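Unit 4: Reviewing a Gripper Kit Before You Buy It
Course handout, Applied Automation
Instructor: Prapai Thongdee
Lab supervisor: Jae-hoon So
Revised 29 Mar 2019

Reading before class: the Zornari quick start booklet, all of it, and the chapter on end effectors in the course reader. Bring your notebook. The lab portion starts on time and the door to the bench area is closed once the arm is powered.

1. What this unit covers

In Unit 3 we looked at how arms are specified: reach, payload, repeatability. Most of you wrote good summaries of the spec sheets. The weaker ones copied the numbers and stopped. A spec sheet tells you what the maker measured under the maker's conditions. This unit is about writing a review that a buyer could use, where the buyer has a particular job in mind and a limited budget.

The product under review is the Zornari, a two-finger gripper kit with a wrist camera, sold by Flalia. It is sold as a bolt-on for small tabletop arms. We will compare it on paper with the Ryu, an older gripper the lab has used for several terms. You will not run the Ryu this term, but the old lab reports are in the binder by the sink and you may quote from them.

2. What comes in the kit

The kit ships as one box. It holds the gripper body, two fingers, the camera and its bracket, a cable set, a mounting plate and a printed booklet. The software is a separate download and needs a license key, which Flalia sends by email. Ours took 9 days to arrive. Put delays like that in your review. A buyer who plans a project around a shipping date needs to know the key comes later.

The mounting plate fits our arm without an adapter. If your future workplace has a different arm, check the bolt pattern first. The booklet gives the pattern on the last page, in small type.

Flalia also offers a service plan called Lokedero. It covers replacement fingers and one remote setup session. Lokedero is billed by the year and renews by itself unless you cancel in December. We did not buy the plan, so your review should describe its terms and go no further than that.

3. Choosing test objects

A common mistake is to test a gripper only on blocks. Blocks have flat parallel sides and a two-finger gripper does well on them. A buyer who packs fruit or sorts household goods learns very little from it.

For this unit we use toy food and toy kitchen pieces. They are cheap, they don't spoil, and the shapes vary a lot. Many are also glossy, so they throw glare into the camera, and several are curved along the whole length. When you describe an object in your report, cover these points:

Shape along the grip line. Does the object get wider or narrower where the fingers meet it?
Surface. Dull or shiny, smooth or textured.
Moving parts. Hinges, lids and loose inserts can shift when squeezed.
Neighbors. What else is close enough for a finger to hit?

The last point gets left out of reports more than any other. A grasp that is simple on a bare table may be blocked when a larger object sits beside the target.
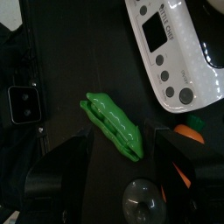

Figure 1. Wrist camera view. Toy pea pod between the fingers, with the Little Chef toy appliance and a toy carrot nearby.

Look at the figure with the list above in mind. The pod lies at a diagonal and tapers to a small curled point at one end. Its two halves are hinged and the seam is slightly open, so a squeeze across the pod may press the halves together before the grip is firm. The shell is bright and shiny against a nearly black table, which makes the outline easy to find, but the white glare on top can be mistaken for an edge. The appliance has glare of its own. The carrot is partly hidden behind the right finger. A detection program working from this view alone would have only part of the carrot to go on.

The fingers take up a large part of the lower half of the view. Write down which areas the fingers cover when they are open and again when they are closed. Flalia's product page talks about the camera at length and does not mention this.

4. Running the test

Work in pairs. One person runs the arm and the other keeps the log. Switch after each object.

Each pair gets 4 objects and makes 20 attempts on each. Place the object by hand inside the taped area, turn it to a new angle every time, and start the grasp from the same home position. Lift, hold while your partner reads the timer, and set it down.

Log every attempt as one of the following: held, slipped during lift, slipped during hold, missed, or stopped by operator. Do not invent new categories in the middle of a session. If something odd happens, use the closest category and write a note beside it.

Keep the grip force at the default for the first half of the attempts. For the second half you may change it once. Record the new value. The software uses a scale from 0 to 100 with no units, and the booklet does not say what force the top of the scale stands for. Jae-hoon wrote to Flalia to ask and will post the reply on the lab page if one comes.

Stop the arm before you reach into the work area. Anyone who reaches in while it is powered will sit out the rest of the session.

5. Writing the review

Your review should run two to three pages. Name the buyer in the first paragraph. "A small shop that sorts mixed parts by hand" is enough. "Anyone interested in robotics" is too broad to be of use.

Report failures with the same care as the attempts that held. Give the object, the angle and the force setting. If you think glare caused a miss, change the lamp and try again before you write it down as the cause.

Discuss price in terms of the whole purchase, including the license, spare fingers and setup time. Compare with the Ryu where the old reports allow it. They used a different lamp setup, and your comparison has to say so.

End with a recommendation for your named buyer: buy, wait, or choose something else. Any of the three can earn full marks if the log supports it.

6. To hand in

The review, the signed log sheets and one labeled wrist camera view per object. Staple the log sheets behind the review. Late work follows the policy in the syllabus. Questions about the arm go to Jae-hoon So, and questions about the writing go to Prapai Thongdee.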